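How does a film get made? A guide for curious children

Have you ever sat in a cinema, with your popcorn balanced on your knees, and watched all those names going up the screen at the end? Most people are putting their coats on by then. But if you stay in your seat (and I hope you will, next time) you'll see that there are hundreds of names, and that only a few of them belong to people you saw in the film. So who are all the others, and what do they do all day? Let's find out together, starting where nearly every film starts, which is with somebody sitting at a table and writing.

The script

A script is the story of a film written down. It looks a bit different from a story in a book. It tells you where we are, what time of day it is, what the people do and what they say to one another. It doesn't usually tell you what they are thinking, so a writer has to find a way of showing it. If a girl called Reet is cross with her brother, the writer can't just put "Reet was cross". She might have Reet shut the fridge door so hard that the magnets fall off. Now we know!

Scripts get written again and again. A film called The Lamp at Bokville, which I worked on when I was much younger, was written nine times before we began, and in the first version there was a donkey that I still miss very much.

The director and the producer

People often mix these two up, and even grown-ups do it. The director decides how the story will be told. Should the actor whisper that line or shout it? Should we see her face, or only her hands? The producer makes sure that there is a film to direct in the first place. She finds the money, hires the people, and worries about the weather. On The Lamp at Bokville our producer was Inese Mägi, and she carried a notebook everywhere, even to lunch, because there was always somebody who needed a van or a bridge or a great many sandwiches. 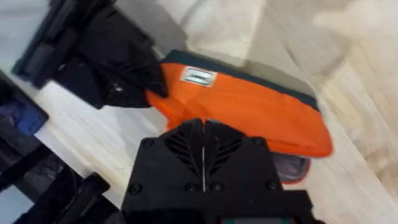 Latifa Zaki

Getting ready

Before any filming is done, there are weeks and weeks of getting ready. Somebody has to go and look for places. If the story happens by a lake, is there a lake nearby with a road for the lorries, and will the people who live there mind? Somebody else makes the costumes, and somebody else builds the rooms. You may be surprised to hear that many rooms in films have only 3 walls. The fourth is left off so that there is space for the camera, the lights and all the people standing very quietly behind them.

Shots and scenes

A shot is what the camera films between being switched on and being switched off. A scene is a piece of the story that happens in one place, and it is often made up of lots of shots joined together. Our film had 402 shots in it when it was finished, and it wasn't even a very long one.

Films are hardly ever filmed in order, either. Suppose the first scene and the last scene both happen in the same kitchen. It would be silly to film one, pack everything up, go off to the seaside for a month and then come back to the kitchen again! So both kitchen scenes are filmed together, and the actors must remember whether they are supposed to be at the start of the story or the end of it. There is a person whose job is to help with this, called the script supervisor. She notes down which hand the cup was in and how many buttons were done up.

Editing

When the filming is over, everything goes to the editor. Ours was Arūnas Baranauskienė, and he worked in a small dark room with a very large teapot. An editor picks the best bits and puts them in the right order. If he holds on to a shot for a long time, we may start to feel nervous. If he makes the shots short and quick, we feel as if we are running too - and we haven't moved from our seats.

Sounds come next. The footsteps you hear in a film may have been made by somebody else altogether, walking up and down on a tray of gravel and watching the screen. Crunching through snow can be done with a bag of cornflour. Ask before you try this at home, please, as it gets everywhere.

Something to try

Choose a film you know well and watch just one scene with the sound turned off. Clap softly each time the picture changes to a new shot. Then watch it again with the sound on, and see whether you notice anything you missed before. Perhaps there was music you had never really listened to, or a clock ticking somewhere in the room.

Words to remember

Script - the story of a film, written down
Director - the person who decides how the story is told
Producer - the person who finds the money and the people
Shot - one piece of filming, from switching on to switching off
Editor - the person who joins the shots together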